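Asturby Clinic Wait Times, read me first

Maintained by Ilona Bozsik and Gyula Somogyi. Send corrections to either of us through the tracker.

What the files hold

One row per walk-in visit to the public clinics in the Asturby health district, as the clinics reported it. There are 503 rows. Each has a clinic code, a month, an arrival time, a time first seen by a nurse or doctor, an age band and a reason for visit. Missing values are left blank. Please don't read a blank as zero, which is what the district's own summary did in June.

The district has said that waits are falling. We started this file because we didn't believe it, and you should know that before you use our work. We have tried to put everything in that lets you argue with us.

Where the rows came from

Six clinics sent spreadsheets after a records request. Boltton and Fodor sent theirs with the original clock times. The other four sent times that had been tidied first, mostly to the nearest quarter hour, and we were never told by whom. The column time_source says "raw" or "tidied". If your result only shows up in the tidied rows, I would be slow to publish it.

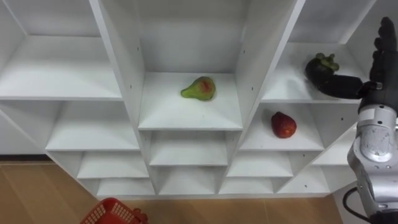
Arrival time is the weak column. At Boltton it means the moment a patient took a ticket. At Fodor it means the moment the front desk opened a record, and on a busy morning those two can be far apart. The district compares the clinics as if they measured the same thing. Dezső Fekete wrote to ask how they had adjusted for it and got back a link to the press release.

Known problems

Patients who gave up and left are mostly absent. Only Boltton logs them, under left_unseen. Any average taken over the full file makes waits look shorter than they were, and nothing we can do with the rows will fix that.

The reason column is free text squeezed into 14 categories. Horațiu Preda and I coded it separately and then compared. We disagreed most on "follow-up" and "other", and I still don't trust either one. Both sets of codes are included (reason_a, reason_b), so pick one and say which.

One clinic's winter rows show the same wait for long stretches. That may be a default value in the Wukance check-in software. The clinic says it isn't. Those rows carry suspect = 1 and we leave them out of our own charts.
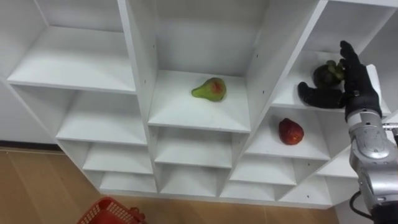

Negative waits exist. They are real entries, in the sense that a clinic sent them to us. We kept them.

What we would not use it for

Ranking clinics. People will do it anyway, and a local campaign already has, with our name at the bottom of the leaflet. The definitions don't match and the small clinics have too few rows.

Claims about treatment or outcomes. There is nothing in the file about what happened after a patient was seen.

Privacy

No names, birth dates or street addresses were sent to us. Ages are in bands. Any group of visits with fewer than 3 patients in the same clinic, month and age band has had its reason removed. Ferenc Orbán checked this and found a gap in the first release, so delete that copy if you still have it.

Updates

The clinics can take up to six months to answer a request. We add rows when they arrive and note them in changes.txt. Older rows are never edited in place; a corrected row gets a new line and the old one is marked replaced.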